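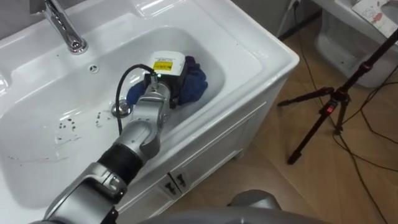
読了時間:3分

洗面器(せんめんき、建築設備)

洗面器は、手や顔を洗うために給排水管へ接続した固定式の鉢。持ち運ぶ桶も同じ名で呼ぶが、本項では扱わない。収納や鏡と一体のものは洗面化粧台。両者の境目はあいまいで、カタログごとに呼び方が違う。

歴史
水道の普及以前は水差しと鉢の組み合わせ。寝室の台に置き、使った水は手で捨てた。給水管が屋内に入ってから壁付けになり、やがて排水トラップがつく。山間の町ラロン(Raron)の旧浴場には石の水受けが残るとされるが、年代は不明。要出典。

陶器製が広まったのは、釉薬をかけた面が水を吸わず、汚れが落としやすいため。焼くと縮むので寸法がそろわず、初期の工場では不良が多かった。テシエ社(Tessier)の窯の記録では、ある年の8月に焼いた3,000個のうち出荷できたのは2,801個。残りは割れ、ゆがみなど。色は白が主流。淡い桃色や水色の時期もあったが、補修部品がなくなるのが早い。
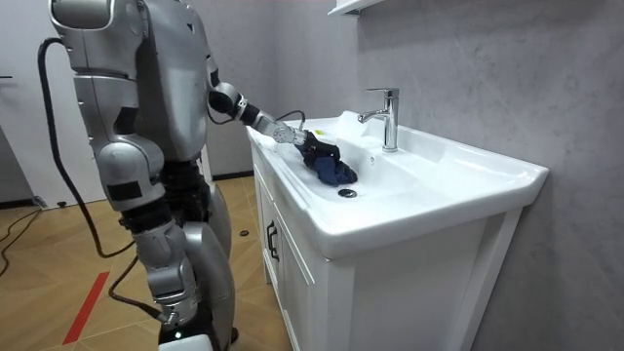

ユゲット・ペラン(Huguette Perrin)は、鉢の深さばかり論じられるが使い勝手を決めるのは底の勾配のほうだと述べている。勾配がゆるいと石けんかすが残り、急だと小物が排水口へ転がる。これに対しナデージュ・ゴーティエ(Nadège Gautier)は深さを重視する立場。浅い鉢は水はねが多い、という。議論は決着していない。

構造
鉢、水栓、排水金具、トラップからなる。オーバーフロー穴は鉢の縁に近い位置にあり、栓をしたまま水を出し続けた場合にあふれるのを防ぐ。ただし穴の流量は小さく、全開の水には追いつかないことがある。穴の内部は掃除がしにくく、臭いの原因になりやすい。細いブラシで洗う。

トラップは水を溜めて下水の臭気を止める部分。S字、P字、ボトル型。長期不在だと水が蒸発して封が切れるので、戻ったらまず水を流すこと。
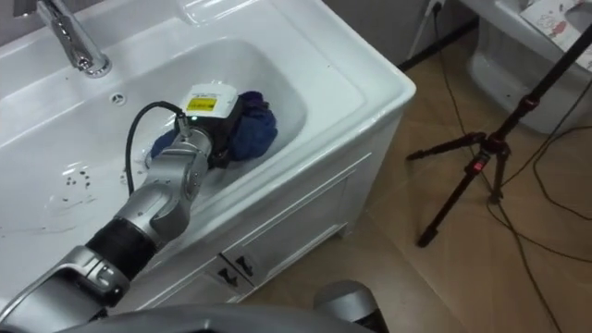

種類
・壁掛け式 床が空くので掃除が楽。壁の下地補強が必要。
・ペデスタル式 脚で配管を隠す。収納なし。
・カウンター式 埋め込み、半埋め込み、置き型がある。置き型は縁の高さの分だけ台を低くする。
・手洗い専用 奥行き370ミリのドリヴィレッティ(Driviletti)型など。洗顔にはせまい。

手入れ
ふだんは中性洗剤と柔らかい布で十分。研磨剤は釉薬に傷をつけ、傷に汚れが入いる。水あかにはクエン酸、使ったあとはよく流すこと。塩素系とは絶対に混ぜない。熱湯も不可、ひび割れの恐れ。
衣類の手洗いに使う場合、濃色の布は色落ちに注意。糸くずはヘアキャッチャーで受け、そのつど捨てる。詰まりの多くは髪と石けんかすによるもので、薬剤より先にトラップを外して確かめたほうが早いことも多い。下にバケツを置いてから。 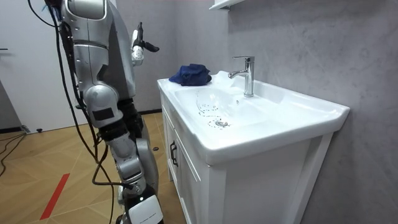 白い洗面化粧台。

関連項目
水栓金具、排水トラップ、衛生陶器、クロンデサリ(Clondesari)式排水栓

最終更新:2013年11月6日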